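Share 5 | Comments 2

Minutes of the gripper comparison meeting
Tuesday, 10:30, small room

1. Minutes of the last meeting
Accepted with one correction. The wrist camera test was made with the old controller and not with the new one, so the line about delay should be read with this in mind.

2. State of the comparison
Two grippers are still in the comparison: the Stomeo, with two flat fingers, and the Grellari, with the softer pads. The Fluvus arrived without its cable and is left out until February. The supplier has been asked two times and we wait for the answer.

All runs until now are in simulation. We have 498 attempts finished, divided equally between the two grippers. The group agreed that this is enough to see where the problems are, but it is too early to choose one of them.

3. Results by object
Boxes and cups make no difficulty for either gripper. The Grellari is slower to close, and on the thin box it pushed the object away in 21 attempts. The Stomeo did this also, but more rarely. The exact number is missing because the log for one evening was written over. It was asked that every person saves the log under a new name before starting again.

There was a longer discussion about whether the speed of closing should be the same for both. One opinion was that each gripper must work with the settings of its maker. Another opinion was that then we compare the settings and learn little about the fingers. It was decided to do both — first the maker's settings, then the same speed for the two.

4. Controller
The Brandão controller keeps the position well, but it stops for up to 30 seconds when the connection is lost, and after this the arm must be sent home by hand. For the comparison this is acceptable. For work on the real bench it is not, and the question stays open.

5. Rounded objects
This point took the most time. For an object with two round ends and a narrow middle, we have to say where the fingers should close. At present the program chooses the centre of the whole shape, and when one end is larger the centre falls a little outside the narrow part. 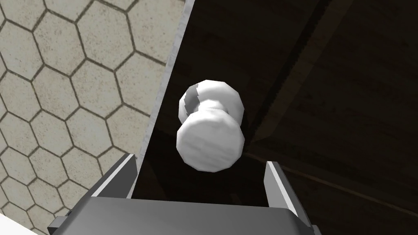
The proposal is to close on the narrow part and to check the angle of the fingers before the last movement. It was also remarked that our model of the object has flat faces where the real one would be smooth, and this can give a contact that is too good. A finer model will be prepared, and the same attempts will be repeated with it. If the results change much, the table in the report must be made again.

6. Actions
— New log names: everybody, from today.
— Finer model of the rounded object: simulation group.
— Runs with equal closing speed: simulation group, after the model is ready.
— Letter to Fluvus about the cable: purchasing.

7. Other matters
The room is too warm in the afternoon and the next meeting will be in the morning again. The meeting was closed at 11:45.

2 comments
Share this page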